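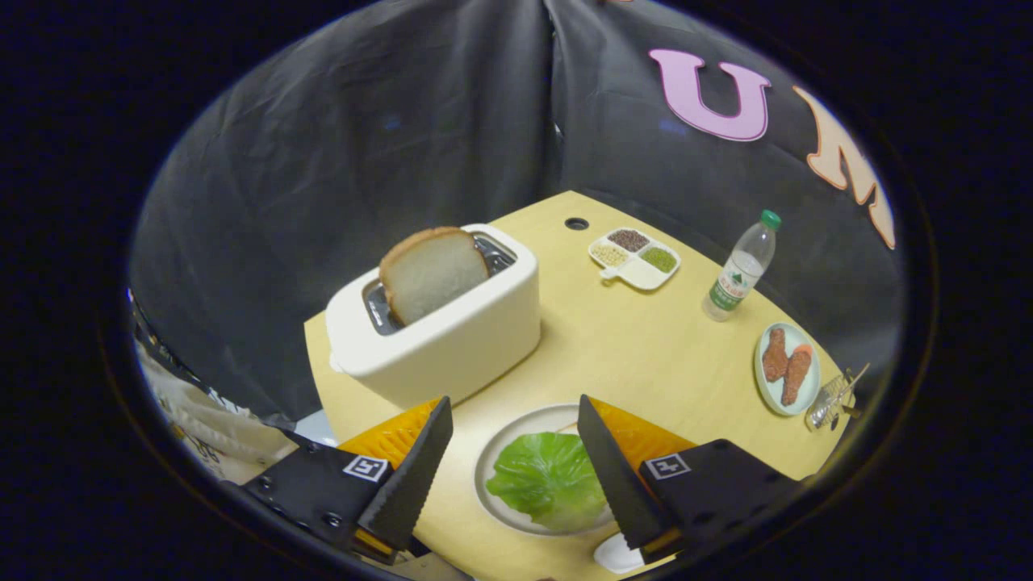 March
By the Tolmont Household Studies Group
14 shares | 2 comments

3. Materials and Setting

3.1 The breakfast table

The study concerns how people lay out and complete a small cold meal when all of its parts are within reach of one seat. Earlier work on breakfast routines has mostly been carried out in family kitchens, where cupboards, drawers and refrigerators take up a large share of the time recorded. The present work leaves storage out. Every item needed for the meal is on the table when the session begins, and the participant decides only on order and placement.

Figure 1. Table layout with toaster, bread, divided tray, bottle and plates.

The table has a light wooden top with a curved edge and a small round grommet hole toward the back. Dark gray fabric hangs behind it. A single table was kept for all sessions at the Jultham site, and its height was not changed between participants. At the Betancur site a table of similar size was used, with a slightly darker top. Differences between the two sites are taken up in Section 5.

3.2 Items

Items were grouped by the part they play in the meal. The toaster, a cream-white model with two slots, was treated as a fixed item: participants were free to turn it but were asked to leave it on the table. Bread was treated as a moving item, and its position was coded as "in slot," "on plate" or "other." In the layout in Figure 1 one slice stands in the rear slot and the front slot is empty. Layouts with both slots filled were also used, and the two types were alternated through the day.

Plates were coded by what they held. The white plate with the beige rim carried lettuce in this layout, and the small pale blue-green plate carried two pieces of reddish-brown food, entered in the coding sheet under the general heading "cooked item." Coders did not record the kind of food beyond this heading. Trials during the pilot had shown that coders disagreed on finer headings more often than they agreed, and the finer headings added little to the analysis of placement.

The divided tray has four compartments. Three of them held small grains of different colors, and the fourth was left empty so that participants had a place to move grains if they wished. The tray was included as an item with no required role in the meal. It was of interest whether participants would draw it toward the plates, push it back, or leave it alone.

A water bottle completed the set. It was coded as upright, lying, or removed from the table.

3.3 Procedure

Sessions were held in the morning, beginning at 8:30. Each participant was seated and given a printed card with one sentence of instruction: "Please put together a breakfast plate from what is on the table." No order was suggested and no time limit was stated. Questions about what counted as finished were answered by reading the card aloud again. A session ended when the participant said that the plate was ready.

In total, 428 sessions were completed across the two sites. Of these, 87 were set aside before coding, in most cases for an incomplete record of the starting layout. The remaining sessions were coded by two coders working separately, using the Nandik placement scheme with the changes listed in Appendix B. Where the coders differed, the session was reviewed by both together and a joint code was entered.

3.4 Measures

Three measures were taken from each session. The first was the order in which items were first touched. The second was the final position of each plate relative to the front edge of the table. The third was the length of the session, which was almost 300 seconds at the median. Time spent reading the card was left out of this figure.

Items that were touched and returned to the same position were coded as "checked" and kept apart from items that were moved. The distinction matters chiefly for the toaster and the divided tray, and it is used throughout Section 4. Turning an item in place was coded as a move only when the turn was a quarter circle or more.

Share | Comments (2)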